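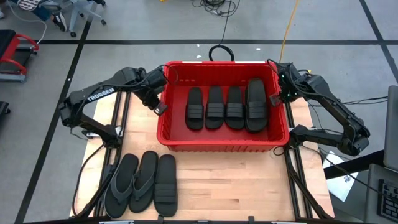

Como guardar chinelos numa caixa plástica sem que as tiras fiquem deformadas?

Com a sola para baixo, lado a lado, numa única camada, sem nada pesado em cima. A tira larga dos slides e a tira em V dos chinelos de dedo cedem quando passam semanas dobradas debaixo de outro calçado.

Início | Casa | Cozinha | Oficina | Lavanderia | Contato

Por Yaw Eshun — outubro

Em casa o calçado de verão some de circulação na mesma época todo ano e reaparece torto. Durante muito tempo usei sacolas de mercado, e o resultado eram pares desencontrados e uma ou outra tira com vinco. Faz duas estações que uso uma caixa plástica aberta e grande, que fica na parte de baixo do armário do corredor. As dicas desta página vêm desse uso.

Antes de guardar

Lave as solas primeiro. Uma bacia com água morna, um pouco de detergente neutro e uma escova velha resolvem quase tudo. Nas ranhuras do solado a escova de dentes entra melhor que a de roupa. Enxágue bem, porque resto de detergente deixa a palmilha escorregadia.

Seque à sombra. Sol forte em cima de borracha ou EVA resseca o material, e alguns modelos encolhem um pouco. Eu deixo os chinelos em pé, encostados na parede da área de serviço, e só guardo no dia seguinte. Se a palmilha for de tecido ou de espuma mais grossa, espere mais um dia.

Para mau cheiro, bicarbonato seco sobre a palmilha durante a noite. De manhã, bata uma sola na outra fora de casa e passe um pano. Talco perfumado só disfarça e empasta com o tempo.

Confira a tira antes de decidir se vale a pena guardar. Nos chinelos de dedo, olhe o pino por baixo da sola: se o furo já está largo, a tira vai soltar na primeira semana de uso. Nos slides, puxe de leve a lateral, no ponto em que a faixa encontra a sola. Se estiver descolando, cole agora, com cola de contato, e deixe sob pressão durante a noite.

Separar por tipo

Slide com slide, chinelo de dedo com chinelo de dedo. Os slides ocupam mais altura por causa da faixa larga, e os de dedo são quase planos. Misturados, um acaba subindo no outro e a camada fica irregular.

Faça a separação em cima de uma mesa, se puder. No chão a gente se cansa de ficar agachado e começa a jogar tudo dentro de qualquer jeito. Coloque os pares de um lado, os pés avulsos do outro, e só depois comece a encher a caixa.

Pretos dão mais trabalho que os outros. Numa casa com três adultos que usam o mesmo modelo escuro, confundir os pés é fácil. Meu cunhado, Iddrisu Nyarko, marca a numeração debaixo do salto com caneta de tinta branca para tecido. Dura uma temporada inteira e não aparece quando o chinelo está no pé. Também serve um pingo de esmalte.
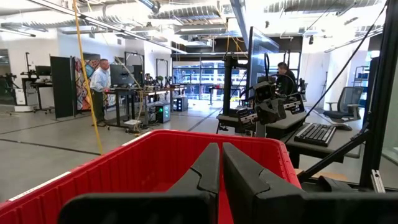

Que tamanho de caixa escolher para o calçado de verão da família?

Meça o pé maior da casa, de ponta a ponta da sola, e procure uma caixa cuja largura interna passe um pouco dessa medida. O comprimento depende de quantos pares vão ficar lado a lado.

No meu caso a prateleira tem 92 cm e a caixa tem 80 cm de comprimento. Sobra o bastante para enfiar a mão na ponta e puxar. Uma de 86 cm, que comprei antes, também cabia, mas raspava no batente da porta e acabou indo para a garagem com as mangueiras. Meça o vão da porta além da prateleira — foi o que eu não fiz.

Sobre o material e o formato

Parede com nervuras na vertical aguenta melhor o peso sem abrir para os lados. Caixa lisa e fina, quando está cheia e a gente levanta pela borda, entorta no meio. Borda grossa e arredondada também ajuda na hora de carregar: a fina marca os dedos.

Cantos arredondados são mais fáceis de limpar. A areia se junta sempre no canto, e no canto reto só sai com palito ou com aspirador.

Se a caixa não tiver aberturas, não ponha tampa fechada. Prefiro cobrir com um pano de algodão velho, que segura o pó e deixa passar o ar. Com tampa hermética qualquer umidade que ficou na palmilha vira mofo.

A cor é questão de gosto. Só recomendo fugir do preto quando o calçado é escuro, pois no fundo do armário fica difícil enxergar o que tem dentro. Vermelho, amarelo ou branco dão contraste.
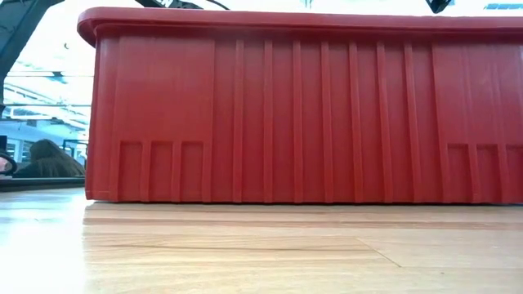
Caixa plástica vermelha com laterais nervuradas, apoiada em tampo de madeira.

Como encher

Comece por uma das pontas e siga até a outra, com os bicos todos virados para o mesmo lado. Encoste os pés do mesmo par um no outro. Entre um par e o seguinte pode ficar uma folga pequena, que facilita pegar um sem desarrumar o resto.

Se for mesmo preciso fazer uma segunda camada, ponha os slides embaixo só se a faixa for firme. Com faixa mole, inverta: os de dedo embaixo, com um papelão por cima, e os slides sobre o papelão. O limite é de 2 camadas. Com três, a de baixo amassa, e já perdi um par assim.

Papel amassado dentro da faixa dos slides mantém a curva. Use papel de embrulho ou papel de pão, que não soltam tinta. Jornal mancha palmilha clara.

Etiqueta

Cole na borda ou logo abaixo dela, do lado que fica virado para fora. Fita crepe larga e caneta permanente bastam. Limpe o plástico com álcool antes de colar, ou a fita levanta em poucas semanas. Escrevo o conteúdo e o mês em que guardei, nada mais. Se a fita antiga deixar cola, óleo de cozinha num algodão remove; depois lave com detergente.

Limpeza da caixa

Uma vez por estação, esvazie, vire de boca para baixo e bata no fundo para soltar a areia. Depois passe pano úmido com um pouco de vinagre nas nervuras. Marcas de arrasto na lateral saem em parte com esponja macia e pasta de bicarbonato. Esponja de aço risca e a sujeira passa a grudar mais.

O que não guardar junto

Sandália de couro precisa de lugar próprio, porque em contato com borracha pode manchar. Tênis também fica fora, pela altura e pelo cheiro. E chinelo de banho que se usa o ano todo não tem por que entrar ali — deixe num gancho atrás da porta do banheiro, escorrendo.

Pés avulsos eu guardo até a estação seguinte, num saco de pano ao lado da caixa. Se o par não apareceu até lá, vai embora.

Leia também
Tampo de madeira: como tirar marca de copo
Organizador de prateleira Jendside, um ano de uso
Cola de contato em borracha: tempos de secagem
Ganchos Dureck atrás da porta
Bicarbonato e vinagre: quando usar cada um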